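Last edited February 3, 2020. Earlier notes are in `old/`, and most of them no longer apply.

# Skorkby place-name cards

A transcription of the handwritten place-name cards kept at the Skorkby reading room, plus a small script that checks the transcription for errors. The cards record names of fields, lanes, ponds, hills and farms in the parish and in the two neighboring ones, Cludovov and Lockyer. Many of the names are no longer used and don't appear on any printed map I know of.

There are 4000 cards in the set. This release has 647 of them, all from the first two drawers.

## What's in the folder

- `cards.csv` – one row per card, UTF-8, comma separated, with a header row
- `variants.csv` – other spellings of a name, linked by card number
- `sources.txt` – short codes for the deeds, tithe lists and interviews cited on the cards
- `check.py` – looks for duplicate card numbers, missing parishes and bad dates
- `old/` – notes from the first attempt, kept for reference

## Columns in cards.csv

| Column | Type | Notes |
|---|---|---|
| `card_no` | integer | Number stamped on the top right corner. Not continuous. |
| `name` | text | The name exactly as written, including capitals. |
| `kind` | text | field, lane, water, hill, building, other |
| `parish` | text | Skorkby, Cludovov or Lockyer |
| `year_first` | integer | Earliest year given on the card. Blank if none. |
| `source` | text | Code from `sources.txt`. Several codes are split with a semicolon. |
| `remark` | text | Anything else on the card, lightly trimmed. |
| `hand` | text | A, B or C, see below |
| `sure` | y/n | `n` if I had to guess at any part of the name. |

Blank means the card has nothing there. A question mark means the card has something there and I can't read it. Please keep those two apart if you edit the file. The first version mixed them up and it took most of June to sort out.

## The three hands

Hand A wrote most of the first drawer in blue-black ink. The letters are small and upright and rarely cause trouble, apart from `u` and `n`, which look the same in the middle of a word.

Hand B leans to the right and drops the crossbar on `t`. A name such as "Latter Piece" can easily be read as "Laller Piece." Where hand B is the only witness I checked the tithe list before settling on a spelling, and put the code `TL` in `source` if it agreed.

Hand C is pencil, and only adds remarks to cards written by A or B. When a card has both, `hand` gives the writer of the name and the pencil note goes into `remark` in square brackets.

## Spelling rules

1. Copy the name as written. Don't fix it.
2. Expand nothing. "Gt. Meadow" stays "Gt. Meadow."
3. Put a struck-out name in `variants.csv` with type `struck`.
4. If two cards give the same place under two names, keep both rows. Link them in `variants.csv` with type `same`.
5. Hyphens are kept. A hyphen at the end of a line is kept only if the word has one elsewhere in the set.

Rule 5 is weak. I have changed my mind on it twice and there are probably leftovers both ways, mostly among the lane names.

## Running the check

You need Python 3. There is nothing else to install.

```
python check.py cards.csv
```

It prints one line per problem and stops after 500. If you see that many, the file was most likely saved with the wrong separator. Spreadsheet programs do this quietly on some machines, so open the file in a text editor and look at the first row before you try anything else.

To see only the rows marked unsure:

```
python check.py cards.csv --unsure
```

## Known problems

- The parish line between Skorkby and Lockyer was moved at some point. Cards for the strip along the brook may give either one. I copied what the card says.
- Card 400 is missing. There is a paper slip in its place that says "see Stiseo," which I take to be a farm, though it could be a surname.
- Years before the tithe list are taken from deeds I haven't seen. Treat them as the card writer's claim.
- `kind` is my own reading. The cards don't have such a line. A name ending in "Hole" is down as water unless the remark says otherwise, and that will be wrong for some of them.
- No coordinates. A few cards have a sketch on the back with paces from a gate or a tree. I have typed the words and left out the drawing.

## Example rows

```
card_no,name,kind,parish,year_first,source,remark,hand,sure
112,Gt. Meadow,field,Skorkby,1788,D4;TL,,A,y
113,Gander Hole,water,Skorkby,,INT2,[dry most summers],A,y
271,Latter Piece,field,Cludovov,1841,TL,let with the mill,B,y
309,Sower Lane,lane,Lockyer,,INT1,or Sour Lane ?,B,n
```

## Use and credit

You may copy, change and share the files for any purpose. Please credit "Skorkby place-name cards, transcribed by Harish Chauhan" and say which release you used. The names of people interviewed have been replaced by codes and the key isn't part of this folder. Please don't try to work them out. A few of the families still live on the same farms.

## Sending corrections

Give the card number, the column, what it says now and what you think it should say. If you have a source, name it. A family memory is fine as a source and gets its own code – tell me if you want to be listed by name or not.

I don't merge corrections to `name` until I have looked at the card again, so those can be slow. Changes to `kind` go in right away.

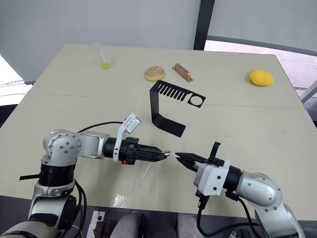
## Still to do

- Third drawer, starting with the Lockyer lanes
- Go back over every `n` in `sure` with the tithe list open
- Settle rule 5
- Make `check.py` warn when a variant points to a card that isn't in the file
- Ask at Stiseo about card 400, if it is a farm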